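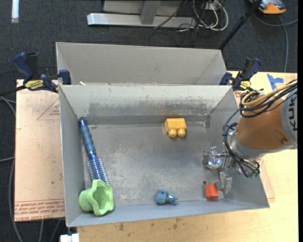 How far ahead should a department start planning the budget for a robot picking cell?

Allow 11 months between the first written requirement and the date the cell must be in service. Departments that begin later usually find that the arm can be bought in time but the gripper, the power work and the training cannot.

The steps below apply to any Lallberg department requesting a robot arm for picking, sorting or handling small items.

Step 1. Write the requirement.
State what the arm must pick up, the heaviest and lightest item, and where each item is to be placed. Mixed items with different shapes call for more gripper testing than identical parts, and the request should say which applies. Limit this statement to one page.

Step 2. Measure the space.
Record the table size, the floor area and the distance to the nearest outlet. Include the full reach of the arm, and mark where the controller and its cables will go. Send the sketch to Dorin Lungu in Facilities before asking for any quotes.

Step 3. List every cost.
The arm is often less than half of the total. Enter each of the following on its own line of the budget form:
Arm and controller
Gripper, spare fingers and fittings
Air supply and hoses, if the gripper needs them
Cameras and mounts
Bins, clamps, tabletop and other bench hardware
Guarding and safety review
Delivery and installation
Operator training
Service for the second and third years

Bench hardware is the line most often left blank. Bins wear and have to be replaced, and clamps are easily borrowed for other work. Use budget code 152 for these items.

Step 4. Request quotes.
Obtain quotes from at least two approved suppliers. Drotent and Fliltolent are both on the current list. Ask each for the lead time in writing and for the price of the gripper as a separate figure. A bundled price will be returned to the department.

Step 5. Arrange a trial.
Suppliers should run a minimum of 100 picks with items provided by the department. Send worn and awkward items along with the new ones. Viorica Kos keeps the trial record form and will forward the completed copy to Purchasing.

Step 6. Submit the request.
Requests are reviewed in October. Attach the requirement, the sketch, the quotes and the trial record. Yến Trình in Purchasing will confirm receipt within 7 working days. Incomplete requests are held until the missing papers arrive and may move to the following review.

Changes after approval
A change of gripper or table position requires a revised form, signed by the department head. A change of arm model requires a new request.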